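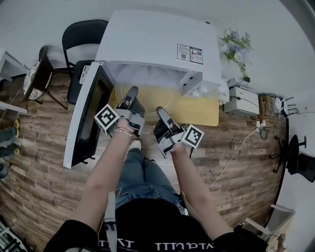
**Ticket:** 763
**Queue:** Titles / reflowable
**Opened by:** Rawiri Merrick, Clatlow
**Opened:** Wednesday, November 15, 2023
**Title affected:** *The Magaña Guide to Second Dates*, e-book, second edition
**Priority:** Normal, raised to High on day two
**Status:** Fixed at source, one item open

## Report as received

Readers using the Fukisus app say the footnotes in the second edition go to the wrong place. Tapping a note number in the chapter on texting after a first date opens a note from the chapter on meeting the parents. One reader complained that the advice made no sense and asked for her money back. The first edition does not do this. The file passed validation before upload and looks correct in the desktop previewer. Please advise whether this is our file or your shop.

Rawiri Merrick

## Day one

Downloaded the live file from the Brolleo store and compared it with the copy Clatlow uploaded. Checksums differ, as expected. The store adds a cover wrapper and rewrites the manifest on ingest. Chapter files are identical byte for byte.

Opened the store copy in Fukisus on a phone and a tablet. Fault reproduced on both. Note 1 in every chapter after the first opens note 1 of chapter 8. Note 2 does the same. Where chapter 8 has no note of that number, the tap goes to the correct note.

Opened the same copy in the desktop previewer. All notes correct.

Opened the copy as uploaded, side-loaded into Fukisus. Fault present. This rules out the ingest step.

Asked Rawiri for the first edition source and the build settings for both.

## Day two

Both received. Differences between editions:

| Item | First edition | Second edition |
|---|---|---|
| Notes | End of each chapter file | Single file, `notes.xhtml` |
| Note IDs | `ch03-fn01` | `fn01` |
| Numbering | Restarts by chapter | Restarts by chapter |
| Pop-up notes | Off | On |

The second edition moved all notes into one file and dropped the chapter prefix from the IDs. Numbering still restarts, so `fn01` occurs once for each chapter that has notes. Total notes in the file: 63.

Duplicate IDs in one file should fail validation. Rawiri sent the validator report, which is clean. The report is dated before the notes were merged. The validator had been run on an earlier build and was not run again.

Ran it on the current build. It fails with a duplicate ID error for each repeated note.

Behaviour with duplicate IDs is left to the reading app. Fukisus keeps the last match it finds, and chapter 8 is the last chapter with notes. The previewer does something else with the surrounding section and happens to land correctly. I have not looked into how.

Priority raised to High at Clatlow's request. The title is in a price promotion until the end of the month.

### Comment, Rawiri Merrick

> Understood on the validator. The merge was done by hand after sign-off, when the author asked for pop-up notes. Can you correct the IDs at your end? We have no one free to rebuild this week.

### Reply

We do not edit publisher content. I can supply the replacement pattern and check the result before it goes live.

1. In `notes.xhtml`, change each `id="fnNN"` to `id="chCC-fnNN"`, where CC is the chapter number of the enclosing section.
2. In each chapter file, change `href="notes.xhtml#fnNN"` to match.
3. Check the return links. They point to `refNN` in the chapter files. These are unique within each file and can stay as they are.
4. Leave the title identifier alone and update the modified date. If the identifier changes, existing buyers will not be offered the new file.
5. Run the validator on the finished file and attach the report here.

Do steps 1 and 2 by script. A plain find and replace across the whole book will give every chapter the same prefix.

## Day three

Revised file received, with report. Validator clean. Report date matches the build.

Tested in Fukisus, phone and tablet:

- All forward links open the correct note
- Pop-ups show the full text, including the long note on splitting the bill
- Return links go back to the right paragraph
- Text size set to 200 per cent, no change in behaviour
- Bookmarks made in the faulty version are kept after update

Pushed to the store. Update notice sent to existing buyers. The refund request has been passed to the payments queue under its own number.

## Open item

The index at the back of the book still links to the old note IDs in the entries for "ex-partners, see also" and "jealousy". The validator does not flag these, as both are written as absolute addresses to the Clatlow test server and are treated as outside links. Returned to Rawiri for correction in the next build. Ticket to stay open until that file arrives.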